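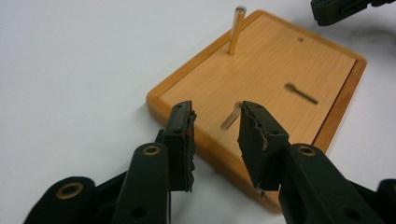

Peg board, hand-held demos, right pads due for a swap.

September, 2:40 pm

Back on the peg board after lunch. Kohei wanted the whole pin task in one go, but I'm splitting it up for now – pick up the loose pin, bring it to the hole, let go. The slot can wait until the pin part looks decent on playback.

We're at 382 demos on the Pruvau drive, and I'd like to throw out a fair number of the early ones (mine, mostly!). I was moving way too fast in those. When I swing the gripper around the way I'd swing my own hand, the short pin turns into a streak and I can't tell from the video which way it's tilted. Shoshana moves at half my speed and hers are so much nicer to look at. New rule for me: slow down for the last bit before the pin gets close to the board, and hold still for a beat before opening the fingers.

Pads. The foam on the right finger is torn along the edge and there's tan stuff showing through. The left one is fraying too. I kept going anyway because I wanted to finish the set, which was probably dumb – the pin kept rolling in my grip and I ended up squeezing harder and harder. Six demos tossed for that alone. Kohei, do we have any of the thicker foam left, or did it all go to the Wondum setup? If it's gone I'll cut some from the Szűcs sheet and see how it holds up.

Also tried starting with the board turned at an angle instead of square to the table edge. I like it! My wrist doesn't run out of room and I can come at the hole from the left without my knuckles in the way. Three different board angles per batch from now on, and please write the angle in the log, I forgot twice.

Still to do:
new pads, both fingers
redo the fast ones, stop when we have 300 good ones
ask Shoshana how she names her clips
slot task, after that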